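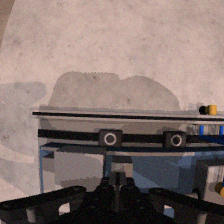 Known Issue: Gripper Contact Fault in the Prutdale Simulation Set

Summary
The Prutdale set contains 3,813 simulated episodes of a gripper working at a shelf unit with two sliding blocks on a rail. In some 600 of them, contact between the fingers and the rail was not registered. The fingers passed into the rail and the force log stayed at zero.

Cause
Collision shapes for the finger brackets were dropped during export from Zelach. The fault was reported by Liliana Messina in February and confirmed by Hauke Fuchs.

Status
Affected episodes carry the flag contact_fault = 1. They remain in the release so that earlier results can be reproduced.

Restrictions
Flagged episodes must not be used to set force limits or to support any safety claim for physical equipment.

Contact
Relu Oprea, Plostance, data maintenance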